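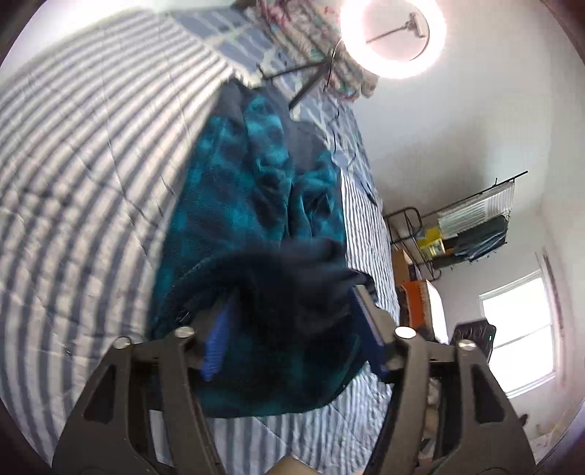
5. Failure analysis: loss of grip during the lift

Figure 4. The hand-held gripper takes hold of the near end of a checked garment on a striped bed covering. The dark part of the cloth between the two fingers is already lifted, and its motion blur covers most of the pattern under it.

5.1 How the fault was noticed

The folding policy described in Section 3 was trained on demonstrations recorded with the hand-held tool in furnished bedrooms, and then it was transferred to the Primetti arm, which carries the same pair of fingers. In the first tests the arm folded thin shirts without large problems. With thick and soft garments it failed in a way that we did not expect. The fingers closed on the cloth, the controller reported a good grasp, and the arm started to lift. During the lift only the upper layer stayed between the pads. The lower layer slipped out and fell back on the bed, so the garment was folded with one side open, or it was pulled off the bed completely.

We call this fault a partial grasp. In our evaluation on the Marín set it was found in 134 trials out of 2,135. The number is not very high, but the consequence is serious for a system that works without supervision, for the reason that the arm continued its program after the fault. In one trial the arm dragged the lost layer over the border of the bed and the cloth was caught in the second joint. The motor current increased until the protective stop was reached. The joint cover was broken and the test was interrupted for the rest of the day.

5.2 Search for the cause

Our first idea was that the pads were worn. We exchanged both pads and repeated 30 of the failed trials with the same garments and the same start positions. The fault appeared again in 18 of them. Therefore the wear of the pads can explain only a part of the problem.

Next we looked again at the demonstrations. Figure 4 shows a typical moment. The cloth has deep creases, and it rises in an arch between the tips. From the view of the wrist camera it is difficult to say how many layers are held, because the upper fold hides what is under it. A person who holds the tool feels the resistance of the cloth in the hand and corrects the grip with a small movement before the lift. This correction is present in the recorded path of the tool, but the force that caused it is not recorded. The policy has learned the movement as a habit and repeats it at a fixed time, also when it is not needed or when a larger one would be needed.

The second cause is in the grasp check. The Stiltum controller decides that a grasp is good when the distance between the fingers stays above a threshold after closing. The threshold was set in October with cotton towels. One layer of fleece, when it is bunched, can be as thick as two layers of towel, so the check was passed with only half of the garment in the fingers. We had copied the value to the new arm without testing it again. This was our mistake and not a fault of the controller.

5.3 Changes

Three changes were made. The grasp check is now repeated after a short lift of a few centimeters, and the finger distance is compared with the value before the lift. If the distance has become smaller, the arm lowers the cloth, opens the fingers and tries again from a new angle. Second, the limit for the current in the second joint was reduced during all movements near the border of the bed. Third, the arm stops and asks for help after two unsuccessful attempts. Before, there was no limit for the attempts.

The short lift makes every fold slower, and for thin shirts it brings no advantage. We kept it for all garments, as the material classifier from the Nadness package was not reliable enough on dark cloth to decide when the check can be left out.

5.4 Remaining problems

The repeated check does not find a partial grasp when the lower layer slips late, after the cloth has left the bed. We saw this mostly with heavy garments that were held near the hem. A force sensor in the finger would probably help, but it must then be mounted also on the hand-held tool, and all demonstrations would have to be recorded again. The protective stop was tested separately on July 11, 2025 with the reduced limit, and the log of this test is given in Appendix B.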